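How to Clean a Clear Phone Case Without Wrecking It

I have been selling secondhand phone cases through my little online shop, Rullska, long enough to have washed 1,127 of them (yes, I keep a tally on the back of the packing ledger), and clear or frosted ones are still the kind I get the most mail about. People love them for a month, then the edges go dingy, and into the trash they go. Please don't do that yet! Most of them will come up beautifully with things you already have in the kitchen.

What you need: a bowl, dish soap, baking soda, an old soft toothbrush and a lint-free towel. I like the waffle ones from Tanoli, but a clean T-shirt does just as well.
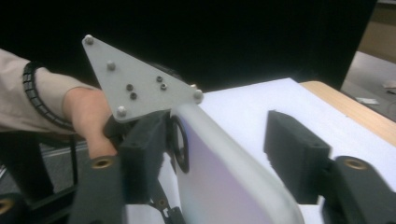
Step 1. Take the phone out of the case and put it somewhere far from the sink. Start peeling at a corner near the buttons, where the rim has the most give, and go slowly if the case is a hard one.

Step 2. Fill the bowl with warm water, comfortable for your hands, and stir in a good squirt of soap. Let the case soak for 21 minutes or so while you have your coffee. I usually do a batch on Wednesday morning, with the radio going.
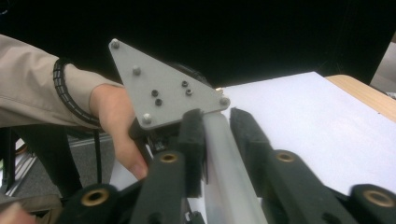
Can I use boiling water to speed things up?
Please keep it to warm water, as boiling water can warp the rim, and a warped rim never sits right on the phone again.

Step 3. Brush all over with the toothbrush, paying special attention to the camera opening and the little covers over the side buttons, where pocket lint likes to settle. For stubborn spots, mix baking soda with a few drops of water and rub it in with a fingertip. Skip the paste on anything shiny or printed, though – it can dull the finish.

Step 4. Rinse, pat dry, and leave the case standing on its edge for at least 40 minutes before the phone goes back in.
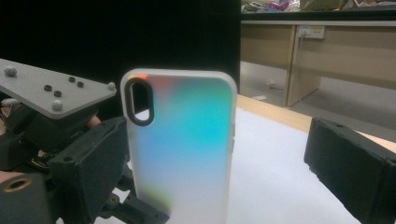 What About Yellowing?

Grime washes off, but yellowing is the plastic itself aging, and I'm sorry to say no amount of scrubbing will bring it back. Keeping the case off a sunny dashboard does slow it down a bit.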